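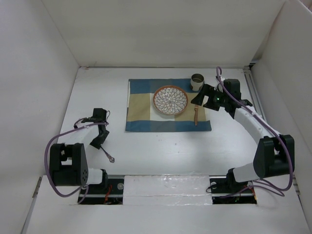
Setting the table by the numbers: an interview with Inna Vasylenko

Inna Vasylenko writes the table standards for Melnychuk, a catering and training firm that lays places for conference dining rooms, small hotels and the occasional private house. Her current manual runs to 49 pages. Most of it concerns distances, and she is used to being asked whether that much detail is needed.

"A place setting is a layout problem," she says. "You have a fixed width per guest, a few objects that must be reachable, and an edge to line everything up with. If the edge is wrong, the rest is wrong."

The edge, in her method, is the near side of the placemat. She begins with the cloth and does not touch the plate until it is flat. Woven mats are harder than they look, she says, as they shrink unevenly in the wash and are seldom true rectangles afterwards. A mat that has gone wider along one side should be set by its centre line, with the difference shared between the two corners.

"People pull one corner to make it look square. Then the weave goes off and the other corner lifts. Leave it alone. Press it damp, let it cool flat, and accept what you get."

Colour-blocked cloths bring a further difficulty. A white block in the middle with tan on either side and blue bands along the long edges gives the eye a target, and any plate that sits slightly to one side of the white will show it. On a plain mat the same error would pass. Vasylenko's advice is to judge the gap at the left and right of the plate, where the block shows, and to ignore the pattern on the plate itself.

"A plate with rings of petals looks centred from wherever you stand. It tells you about its own middle and nothing about the mat. The rim is what you use. A reddish-brown rim against white cloth is a good clear line to work to."

Cutlery follows the plate. The knife goes to the right, blade towards the plate, with the handle end level with the others or, if it is the only piece, kept within the near band of the cloth. She asks trainees to leave a thumb's width between knife and rim. Copper-toned handles mark easily, and she has them held by the sides during laying. The fork is laid last, on the left, and until then it stays off the mat altogether.

"Half-placed cutlery is the usual fault," she says. "Someone puts it down near the right spot and means to come back. Either it is in position or it is off to the side."

Ornate handles need more room than plain ones. Raised decoration makes a piece rock on a bare tabletop, though a thick cloth will hold it still. Melnychuk keeps its decorated pieces in felt rolls, two to a pocket, and Vasylenko would prefer one.

On the cup she is less strict. The house position is the far right corner, beyond the tip of the knife, where a right-handed guest can lift it without crossing the plate. Ridwan Wijaya, who runs the evening courses, teaches it further in, on the grounds that a cup at the extreme corner gets caught by sleeves. Vasylenko has tried both.

"Ridwan has a point for narrow tables. At 80 centimetres per place I keep the corner. Below that I bring it in and accept a tighter knife. We have not settled it in the manual and there are two drawings."

The base of the cup causes her more concern. Unglazed foot rings leave marks on pale cloth, and she has every new delivery checked by rubbing the foot on a white napkin. A batch ordered in February was sent back for that reason.

Asked about mixing patterns, she is brief. One patterned item per place is comfortable – in her view the plate should be the one – and the cup can then be two-toned so long as neither tone competes with the rim. Cream below and something darker above is safe with most browns. Blue bands on the cloth do no harm if there is a paler section to break them up.

The next edition of the manual will add a chapter on clearing, which she regards as the same work in reverse: fork, knife, cup, plate, cloth. The order of the first two is still under discussion with Wijaya.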